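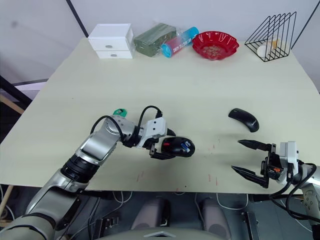

I have been on a back-of-the-table kick for weeks now and I am so happy with it that I have to write it down. The idea is simple: everything small lives in one row along the wall and the rest of the tabletop belongs to whatever you're doing. I used to keep things in the corners, near my elbows, in a ring around me like a moat, and then I'd knock them over. Now the little white drawers sit at the left end, the black wire organizer sits at the right end, and the odds and ends go in between. I love the drawers most. Two drawers, two round knobs, and the whole thing is small enough to pick up with one hand, but it has swallowed a shocking amount of my life (stamps, SIM card pins, the tiny screwdrivers, a roll of washi tape I refuse to finish).

The bottom drawer is for things with a cord or a battery. The top drawer is for paper things and anything flat. I tried a third category for a while and it was a disaster, everything became the third category.

Next is the red scalloped dish. I got it at Restorico, the secondhand place past the post office in Padden, the same afternoon I went in for curtains and came out with no curtains. It was in a box under a table with 3 fondue forks, and I saw that wavy edge and grabbed it! It's plastic and weighs nothing, and the color is ridiculous, like a toy kitchen. I think every row needs one loud thing. When I moved it to the windowsill for a few days the rest looked like the shelf in a dentist's office, so back it came.

The wire rack was meant for files. I have never put a file in it. A white cup ended up lying on its side in there and I've decided that's a perfectly good place for a cup. What I like is that you can see straight through the wires, so stuff doesn't disappear the way it did in my old magazine holders. I once found a birthday card in one of those from November, sealed, stamped, addressed to my aunt. Sorry, Khala.

The package in clear plastic and the container with the blue cap are the renters of the row. They'll move on and other things will take their spots, and I'm fine with that. I do try to lay round things at an angle so they lean on a neighbor, a trick I picked up from the back counter at Abou Jaoude, where they keep their long rolls of parchment that way and they never go anywhere.

Now the mice!
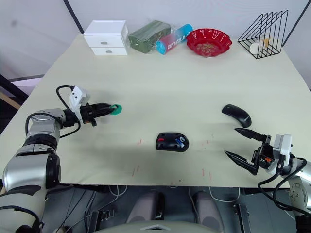 Two mice, one with a sticker, and the back row behind them.

The one with the red on the front and the blue-and-white sticker on top is the one I'd rescue from a fire. The all-black curvy one is prettier, and I keep telling myself I'll switch over for good. I even did a test: 600 words with one, 600 words with the other, and then I remembered you don't type with a mouse. So the test was mostly me scrolling up and down my own draft. The curvy one did win on scrolling.

Both of them used to live in a tangle with my chargers. I'm thinking the black one could go in the bottom drawer, if I can get Odel (my brother-in-law, long story about the nickname) to take back his adapters.

Next on my list are the faint red marks on the table around the mice. I've heard baking soda paste, I've heard toothpaste, I've heard leave it alone. If you have a pale cream tabletop like this one and something that worked without dulling the surface, please please comment. I'd also love to see your rows, especially if you've got something louder than my red dish.

Anum Orakzai
22 May 2020
3 min read

Home About Small Spaces Thrifted Archive Contact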